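Grippers in hand at the Flilloslow open day

There was a good deal of bending over tables at Flilloslow in August, when the Ambrose robotics group opened its doors to the neighbourhood and let people see how a robot's lessons get made. The kettle was on from early in the morning, the fruit was out, and by the time the first visitors had come in off the street the crew were already at work with their hand-held grippers, each one marked with those blocky black-and-white squares that a camera can follow.

A gripper like this is worked by a person, and the idea (as it was patiently explained to me more than once) is that a robot can later learn from the recordings of all those everyday movements. Picking up a pair of scissors sounds like nothing at all until you try it with two plastic-looking fingers where your own ought to be!

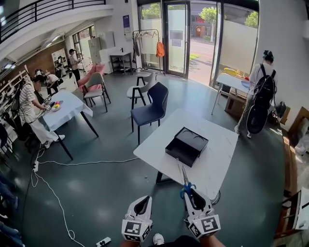
Chores, one after another

Catriona Nisbet, who organised the day, told visitors that the group is hoping to gather 3,675 recordings for the project, which goes by the name of Hesby. Each one is a small household or office job, done at an ordinary pace by an ordinary pair of hands. She would like 400 of them to be jobs suggested by local people, and a sheet of paper by the kettle was filling up nicely when I left, with folding tea towels and untangling Christmas lights both getting a mention.

"We don't want it to look like a laboratory," she said. "People put things down in funny places at home, and they change their minds halfway through. We'd like to keep all of that in."

The building suits the work, with its high ceiling, its balconies and plenty of daylight through the glass at the back, and there were several people on the floor with backpacks on, getting along with their own tasks while the talk went on.

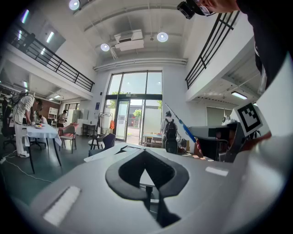 Photo: Hesby project, Flilloslow

Barnabás Deák looked after the questions, and there were plenty of them, mostly from the younger end of the crowd. He was asked whether a robot could learn to plait hair (not yet, he thought) and whether it would ever get bored. He also let people know that a second open day is planned at Pusitz, with room for 100 visitors and a hands-on session in the afternoon for 40 of them. Names for that can be left at the front desk at Flilloslow, and so can ideas for chores.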